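Search this repository Go to file
4 min read

# Lukero: a word list of regional names for bread ends

Lukero collects what people call the first and last slice of a loaf. You may have thought the matter was settled. It is not settled in my family, where two cousins stopped speaking over "heel" one October and have only lately moved on to postcards.

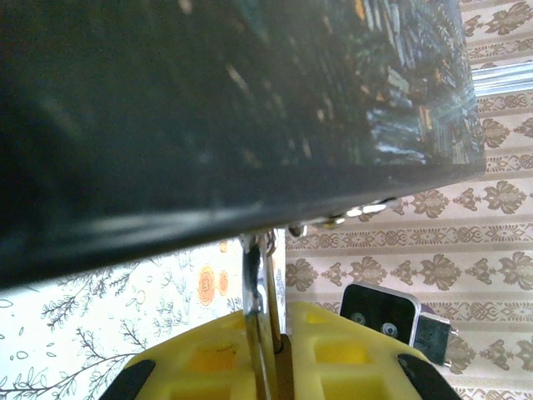
The list holds 500 entries in 16 languages and dialects, gathered by letter, by phone and by leaning over bakery counters. Each entry has a term, a place, the age bracket of the speaker and a notes field, where most of the arguing happens.

## Files

- `terms.csv` — the list itself
- `places.csv` — towns and regions, spelled the way the speaker spelled them
- `disputes.txt` — read this one first

## Known problems

Nineteen entries come from Flalten, which is a lot for a village with one bakery. Marlene Fröhlich sent them all in and swears they are different words. I have listened to her say them over the phone and will take her word for it.

Some speakers have one name for the first slice and another for the last. Version 4 gives these separate rows. Earlier versions mashed them together, and I heard about it.

The Sezer spellings were typed from handwritten cards. If a word has no vowels, blame me before you blame the dialect.

## Use

Copy it, print it, settle bets with it. Please don't use it to prove that your grandmother was wrong — the sample is too small, and so is the reward.

Corrections go in the Altance tracker, with a place name. "Everybody says it" is not a place name.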